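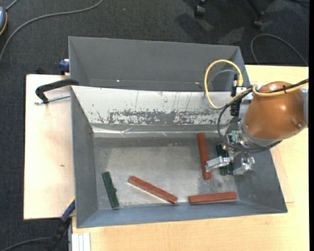 Work With Us > Open Positions > Sorting Room

Bin Sorter, Part Time (Days)
Baltero, Cativbridge
Posted Thursday, September 17, 2020

Some jobs are hard to explain at a party. Ours involves a big gray metal bin with oddly shaped things in the bottom of it. Reddish-brown bars, dark green blocks, lying whichever way they landed. Your part is to see that they end up in the right trays, facing the right way, with the right number on the slip.

Baltero stores and repacks mixed parts for other companies, who send them to us jumbled and would like them back in order. Our biggest customer is Hayashi. Our sorting room is on the ground floor behind the loading dock, and we need one more person in it, starting in October.

What you would be doing

Most of the shift is sorting. A bin comes in on a cart with a slip clipped to it. You separate the pieces by type and color, look each one over on all sides, and set them in trays with the long edges lined up. Anything chipped or bent goes on the red shelf. Anything you can't identify goes on the other shelf, which has no color and is mostly where Mondays go to die.

Bars are easy to confuse with other bars. The green blocks can have a bump on one side, and the tray liners are cut for that, so a block that won't sit flat is probably in backward. You'll get used to this by the end of your first week and start noticing it in your dreams by the end of the second.

The rest of the shift is writing things down. We use a paper log and then we type the paper log into Rullow, our stock program. Yes, both. The question has been raised.

You would also:

– wipe down the bins at the end of the day (the scratches don't come out, so please stop when the dust is gone)
– restock liners and slips
– flag any bin with a sharp edge or a seam that has started to lift
– help with packing on Fridays, when the truck comes early or says it will

What we're looking for

Someone patient who can tell one brown from another brown. Good color vision matters for this job, and there is a short test with real parts. You should be able to stand for most of a shift and lift 35 pounds. The bins are deep, with sloping sides, and everything slides to the bottom, so expect a fair amount of reaching and leaning if you are packing or clearing a stuck piece. Step stools are provided.

Warehouse experience is nice to have. So is a background in retail, kitchens, libraries, or anywhere else that things had a place and other people didn't put them there. We'll train you for 3 weeks, paid at the full rate.

You don't need a degree, a car, or a passion for bars and blocks. One applicant last year told us he had always dreamed of working in parts handling. He lasted until lunch.

Hours and pay

Four days a week, 7 a.m. to 1 p.m., with a paid break in the middle. Pay is $429 a week, reviewed after your first six months. Gloves and safety glasses are on us. Shoes are on you, closed toe, and we mean it about the sandals.

The room is heated, well lit, and louder than you'd think, as metal bins tend to be. There's a radio. It gets two stations and there is a sign-up sheet. Masks are required throughout the building at the moment, and the workstations have been moved apart. Breaks are staggered, so the good chair is finally available to everybody.

A word about accuracy

Last month the room sorted 1,326 trays. Seven came back. We know what was wrong with all seven, and we still talk about the one with the upside-down liner. If that sounds petty, this may not be the place for you. If you're already wondering how the liner went in upside down, please apply.

How to apply

Send a resume, or a plain letter telling us where you've worked and what you did there, to Meron Araya, Sorting Room Lead, at the Baltero front office in Cativbridge. Write "Bin Sorter" on the outside. You can also drop it off at the dock door any weekday before 1 p.m. – ring twice, the first one never works.

Meron reads every application and calls everyone she wants to meet. Visits last an hour and include the color test, a walk through the room, and a chance to sort one tray. Please bring your reading glasses if you use them.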